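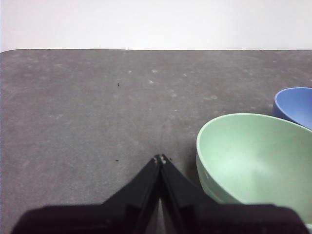 OPINION / AMATEUR RACING

I've been going to motocross races since I was small enough to be carried in, and I still get that silly flutter in my stomach when the gate drops. So please take what follows as coming from somebody who loves this sport and would happily eat cold fries in a muddy field every weekend of the year.

We have got to stop cramming so many classes into one day.

I spent a Sunday at Pedumura for the regional round, and there were 13 classes on the schedule. Thirteen! Two motos each, plus practice, plus the usual delays when somebody goes down in the second turn and the medics need the track. By late afternoon they'd cut the last few motos down to four laps. Four laps is barely enough time to find your goggles, let alone work your way through the pack after a bad start. The kids in the 85 class had been sitting in their gear since breakfast (one of them was asleep on a tire, bless him) and they got maybe ten minutes of racing for it.

I get how we ended up like this. Every new class brings in more entry fees, and tracks aren't cheap to run. Diesel for the water truck, insurance, the ambulance, it all adds up, and I've helped out on enough race days to see the bills going across the table. When the Dirkov series added two more age groups they went from 205 entries a round to a lot more than that, and I'm sure it felt like a great problem to have. But a family that drives three hours, pays for two riders and goes home with eight laps each is going to start looking at the calendar differently. Mine did, for a while.

So what would I do? Split the weekend. Put the little bikes and the beginners on Saturday with nice long motos and a track that hasn't been chewed to pieces, and let the faster classes have Sunday. Tarar has run it that way for a couple of seasons and the place feels calmer from the minute you pull in. There's time to prep the track between motos. There's time to eat! The announcer even had a chance to say something about the riders instead of reading out the next gate call without taking a breath.
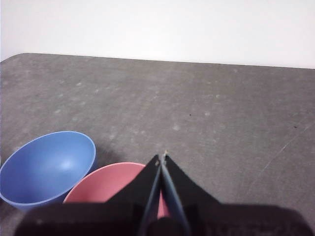 Page last changed: December

People tell me that splitting it kills the family weekend, especially if you've got one kid on a 65 and another on a 250. Fair enough, and I don't have a perfect answer to that one. A cheaper second-day gate pass would help, and so would letting folks camp Friday through Sunday for one price. We did that at Tarar with our old van and it was a better weekend than most vacations I've paid for.

The other thing I'd change is the gate size. I watched 40-bike starts as a teenager and thought they were the greatest thing on earth, but they were adults who knew what they were doing. Putting a full line of nervous ten-year-olds into a tight first corner is asking for trouble. Run two divisions, give them both a trophy, and watch how many come back next year.

I know some of you will write in to say the long days are part of the charm. You'll probably be the same people I saw packing up the trailer before the last moto at Pedumura, and I waved, by the way.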